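Every awards season I get the same press release with a different logo on top. This month it's Trerner, a scented hand cream, "honored to be selected" for the gift lounge at a music awards show. Selected by whom? A short thread from somebody who used to write these.

Selected usually means they paid. A gifting company rents a suite near the venue, sells table space to brands, and invites people with wristbands to walk through. The show itself may have no part in it. Read the wording. "In celebration of" is doing a lot of work there.

I wrote releases for a small agency for 4 years. We had a client, Sulel, that made travel pillows. They bought a table at one of these suites and I was told to write that they had been "invited to take part." Well, yes. I get invited to buy a new roof every week.

The pillow people were nice, by the way. I don't blame them. They were told a famous person would be seen with the thing at an airport and the orders would roll in.

What they got was 12 photos of guests holding a pillow next to a logo wall. Two of those guests I could place. The rest were friends of guests, a hairstylist, and a man who I think was there to fix the air conditioning and was handed a bag. 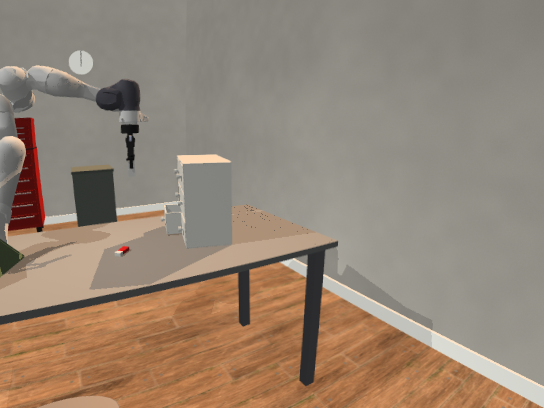

Then comes the line "as seen at." You can put that on your website for as long as you like. I still see it on the Sulel boxes, and that suite was 11 years ago.

Somebody always replies that the exposure is worth it. Maybe. Show me the sales from the month before and the month after. I asked for those numbers on every job and got them exactly once, from Kernovon, the phone case company. Sales were up a little. They had also run a half-price offer that same month, and the report left that part out.

Back to the Trerner release. Read the quote from the founder: "We are thrilled to put our product in the hands of today's top artists." No artist is named. No number of bags is given. It doesn't say if this is the official bag, the backstage lounge, or a hotel suite down the road. Those are very different things and the price is very different too.

Official bag: the show or its partner has a say in what goes in. Lounge: might be official, might not, ask. Hotel suite: anyone with a credit card and a folding table. All of them come out in the press release as "gifted to the stars."

And the stars, as far as I could tell, mostly don't take the bag home. An assistant does. I once got a lovely thank-you email for a Sulel pillow from an assistant's mom in Ohio. Best feedback of the whole campaign and we weren't allowed to use it.

A few people are asking about Tomaszewski, the chocolate maker. I don't know their deal so I won't guess. Their release at least says "sponsor," and I wish more of them would. You paid, you said you paid, fine, I'll read the rest of it.

If you run a small company and one of these invitations lands in your inbox in February, ask for 4 things in writing. Who is hosting. Whether the show has approved it. How many guests came last time, by name if they can. What you're allowed to say afterward.

If the answer to the second one is a paragraph about "the energy in the room" – keep your money.

To the local news sites that ran the Trerner release word for word, with a reporter's byline on it: the phone number is at the bottom. I called. It took me 2 minutes to find out it's a hotel suite.

They did offer me a table, though. There's a discount if I book before the end of the month.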